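Keeping Yeast Dough Happy in a Cold Kitchen

Bread recipes are written by people with warm kitchens. They tell you to leave the dough somewhere cosy for an hour, and I look round at a north-facing room with a stone floor and a back door that has never met its frame properly. 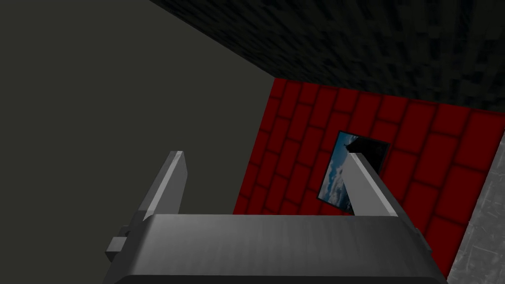

My first tip is to ignore the clock. Dough is ready when it has doubled, and in my house that can take up to 2 hours in April, never mind January. Put it in a straight-sided tub and stick a rubber band round the outside at the level where you started. Judging "doubled" in a round bowl is guesswork, and I always guess in favour of getting to bed.

The oven with only its light on makes a decent proving cupboard. Stick a note on the door. I once preheated mine for fish fingers with a tea towel and a pound of dough inside, and the tea towel was a wedding present.

Warm the liquid, not to the point of steaming. If you can hold a finger in it without saying anything, it will do. Warm the mixing bowl as well, with a swill of water from the hot tap, or a cold china bowl will undo all your good work before you've found the flour.

For a 1000 g batch of flour I weigh the salt on one side of the bowl and the yeast on the other, as my mother did. Jabari Magesa, who had the bakery stall next to my jam, thought this was superstition and told me so weekly. I still do it.

Sticky dough: leave it alone for 30 minutes before adding more flour. Most of it sorts itself out while you wash up, and the loaf will be softer for your restraint. Oil your hands if you can't bear it.

Dough stuck to the worktop comes off with a plastic scraper and cold water. Hot water turns it to glue, and then you will be there all evening with a butter knife, thinking about sliced white.

Buns can be shaped at night and left in the fridge, well covered, to be baked in the morning. Leave room between them. Mine have merged into one large bun more than once, and we tore bits off it standing up.

Last updated July 2025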